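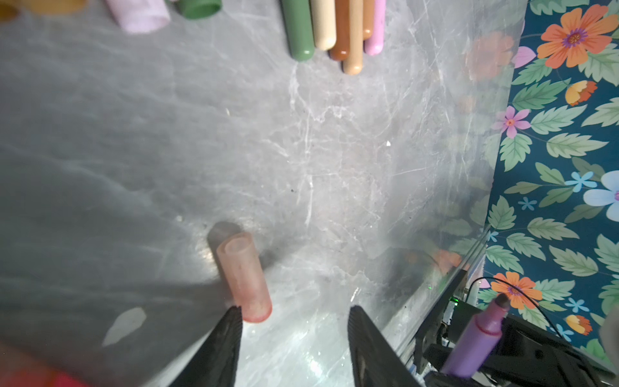 How Marble Gets Its Veins

Marble starts out as limestone. Limestone is made mostly of a mineral called calcite, which comes from the shells of sea animals.

When limestone is buried deep underground, heat and pressure change it. The calcite grains grow and lock together. Rock changed in this way is called metamorphic rock.

Pure marble is white. Clay, sand or iron in the limestone can leave streaks of other colors - these are the veins. A gray color often comes from carbon. 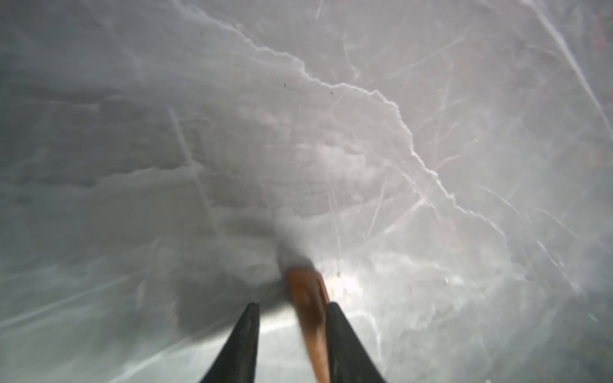
Claltville, October

The old quarry at Cullel is open to school groups this month. The pit is 187 feet deep. Guide Yamila Olivares shows visitors a gray wall with white veins, some of them 6 inches wide. Children must be 8 or older to go down the steps.

Word to know
Calcite: a soft mineral that fizzes in vinegar.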